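By October the lab at Vadville smelled of toast and warm motors, and I'd grown fonder of the arm than I'd ever have told the people at Harnik who paid for it. We called the method Lurkireo, after nothing much, and the whole idea was that the arm should slow down whenever it was unsure of what it saw — the way my gran did on the cellar stairs, one hand out and humming.

We had 2,409 tries on the books by then, and I went through them in the evenings with my tea going cold, 203 in a sitting if the colour of the light held. I liked the blurry moments best, with a glass at the top and a soft grey shadow on the white.

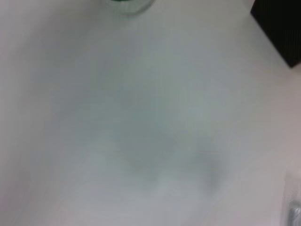 "Does slowing down cost us much time?" my niece asked over the phone.

"It adds 11 seconds to a try, love, and we drop far fewer jars."

She said that sounded fair, and asked what I was having for tea.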